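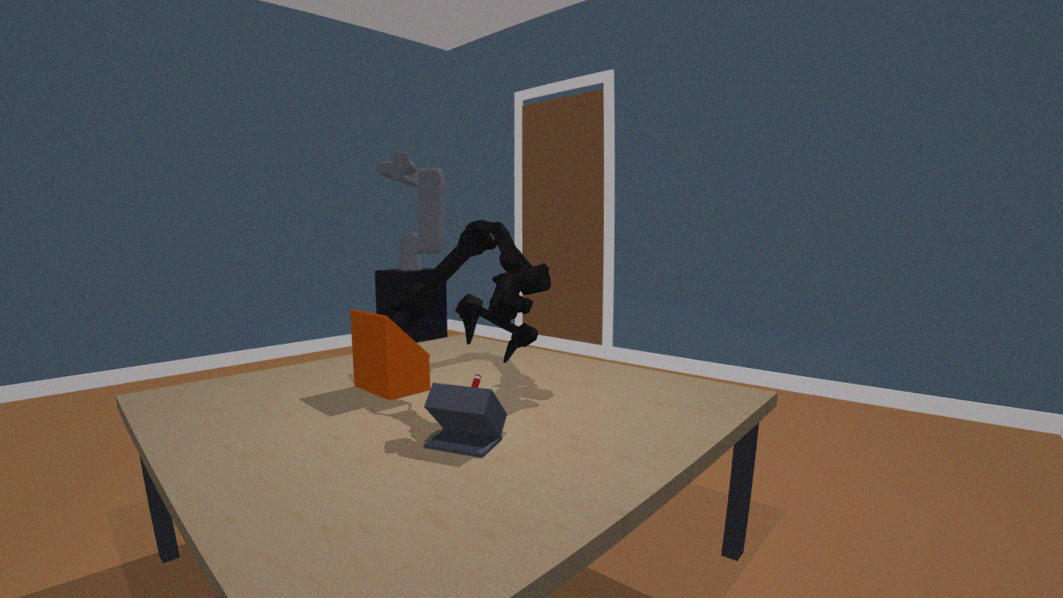
Render time in Silline goes up faster than I expected when I raise the shadow samples on an area light, and I want to know if there is a usual way to set this. I have one area light and no environment map. At 200 samples a still takes 613 seconds. At 2,000 samples it takes 2,035 seconds, and I can't see much difference at normal size. What I need to keep is soft shadows on the floor like the ones the table legs cast on the orange-brown surface. With the light set to a point source the render is fast, but the edges go hard. Is there a setting between these two, or do I have to pay for the samples?

Posted by **Rurkside**, 5 Mar 2023

---

**Clevitz**

Your numbers aren't that bad. Ten times the samples for a bit over three times the time means a large part of the 613 seconds is fixed cost or something other than the light. Check the log for scene load and texture conversion before you touch the light.

For the light itself:

1. Go back to 200 samples.
2. Turn on adaptive sampling and set the noise threshold. Start at 0.02 and lower it if flat areas still look grainy.
3. Reduce the width of the light by a third. The blurred edge of the shadow gets narrower, so fewer pixels are noisy.
4. Run the denoiser with the albedo and normal passes on. Without them it smears fine texture, and a mottled surface is where you will notice first.

Noise falls with the square root of the sample count, so 2,000 samples gives you a little over three times less noise than 200. At normal size you won't see that if the first one was already close.

---

**Ofori**

just use the denoiser

---

**Silline_user**

Agree with the first answer except step 3. Changing the light width changes the look, and with the intensity set per unit area it also changes the exposure. Switch the light to total power first, then resize it.

Also check the clamp value for indirect light. Mine was off after the September update and I had bright specks that I took for shadow noise. More samples only made them slower to render. A clamp of 10 removed them.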